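Reading time: 5 minutes

We use cookies to remember your settings and to count visits. You can change your mind at any time in Preferences.

Editor held over 'insulting' water rota as supporters wait outside with sandwiches

CALADO, August 30, 2018 – The editor of a small news site has spent nine nights in a police cell for publishing a timetable. The timetable was correct. That, according to her lawyer, is the difficulty.

Paula Voicu, who runs the Karnell Letter from the back of a stationery shop, was detained after she printed the hours at which each district of Calado would have running water. The city had not announced that any district would be without it. By the following evening most of them were.

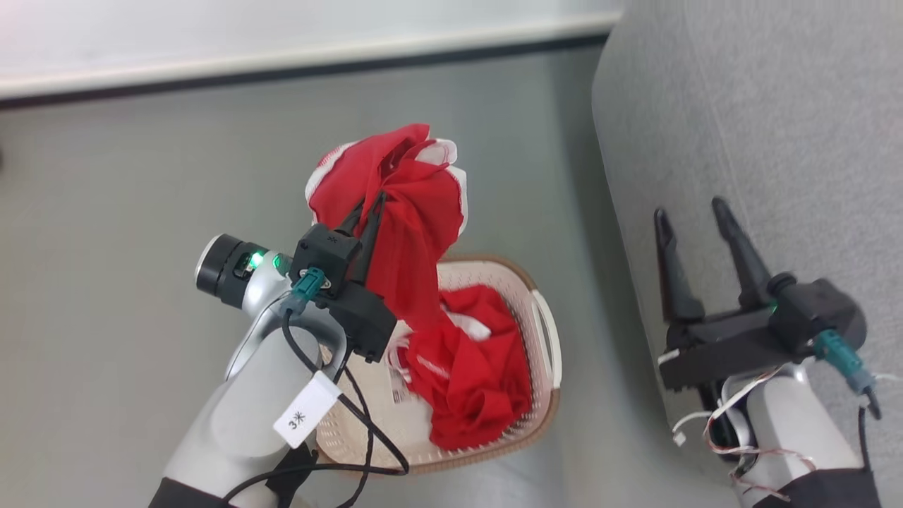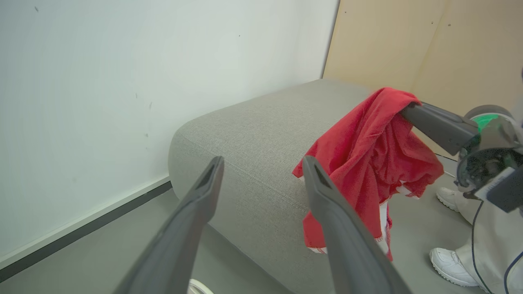
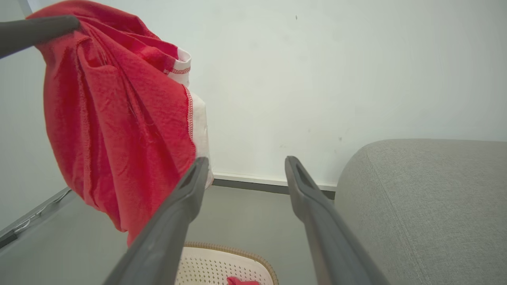
The charge and the chart

Prosecutors say Voicu is suspected of "spreading information likely to lower public confidence in a utility", an offence added to the penal code last October and used, until now, mainly against people who complain about the trams. It carries a sentence of up to two years. A second charge, of insulting a public body, rests on the headline she gave the timetable, which was "When to Wash".

Her lawyer was allowed to see her for 15 minutes on the second day and has been refused every day since, on the grounds that the visiting room is being repainted. He has asked what colour. The request has been passed to a higher office.

Police searched the shop and took away two computers, a box of notebooks and a kettle. The kettle appears on the official list of seized items as "equipment". The owner of the shop, who rents Voicu a desk and does not otherwise care for journalism, has applied in writing to have it back.

The water company, Barier, said in a statement that supplies to the city were "stable and without interruption", and advised residents to fill their baths. A spokesman reached by telephone said the two parts of the statement had been written by different departments. He declined to say which department had drawn up the timetable, or whether there was one, and then asked how this reporter had got his number. It is printed on the water bills.

A crowd of 67

Outside the police station in the Hekero district, supporters have gathered each evening with flasks and folding chairs. Police put Tuesday's crowd at 67, a figure reached by taking everyone's name. No one has been arrested, although a man was warned for holding up a sheet of paper with nothing written on it, and warned again when he turned it over.

The gatherings are quiet. Under city rules, a group of more than nine people needs a permit if it is "expressing a view", so the supporters have split themselves into parties of eight and are waiting for a bus. The stop outside the station has not been served since the spring. Officers have been out to explain this to them several times and have been thanked for their help.

One woman, a retired schoolteacher who gave her name to the police but preferred not to give it to us, said she had never read the Karnell Letter until it was blocked.

"I thought it was about knitting," she said. "Now my grandson has put it on my telephone and I read it every morning. It's very good on drains."

Before the arrest the site had 2000 regular readers, by Voicu's own count. It now has a good many more, most of them reaching it by roundabout means, and copies of the timetable have been taped up in lifts, bakeries and at least one waiting room at the town hall. The town hall copy was still there yesterday afternoon. A clerk said that it had been reported, and that in the meantime people were finding it useful.

'A matter for the courts'

The mayor's office said the case was a matter for the courts. The court said it was a matter for the prosecutor. The prosecutor's office was closed, with a note on the door saying there was no water.

Voicu has been in trouble before, though never for so long. Three years ago she was fined for reporting that a new footbridge did not reach the other bank of the river. She paid the fine in coins, and published a photograph of the receipt and, later, one of the bridge. It has since been extended. The fine was not returned.

Friends say she is in good spirits but has asked for her reading glasses, which were in a drawer that was sealed as evidence. Her sister brought a spare pair to the station on Monday and was told that spectacles could be accepted only with a prescription. She went back with a prescription and was told that it had to be a recent one. She has booked an eye test in Voicu's name and is now looking into how her sister might attend it.

Press groups in the region have called for her release and for the charges to be dropped. A joint letter signed by editors of 15 local papers was delivered to the justice ministry this week. One of the signatories, whose paper has not mentioned the water cuts, said he had signed "in a personal capacity, in pencil".

A hearing to decide whether Voicu can be held for a further month was due to take place yesterday but was put off when the judge ruled that the main exhibit, a printed copy of the timetable, could not be shown in open court without breaking the same law. Lawyers for both sides have been asked to suggest a way round this. The prosecution has offered to read it aloud with the times left out.

Meanwhile the Karnell Letter has gone on appearing. Its two remaining contributors, one of whom normally covers chess, put out a new edition on the morning after the arrest and have kept to the usual hours. The front page carries an announcement that, on legal advice, the site will no longer say when the water will be off. It will list the times when residents may expect it to be on.

Barier has said it is studying the change.

Recent items
Tram passengers' appeal put back to October
Hekero bus stop "remains in service", says transport office
Footbridge closed for anniversary of opening
Blocked news sites: what we know so far
Letters: my lift, my timetable

Get our morning newsletter. You can unsubscribe at any time.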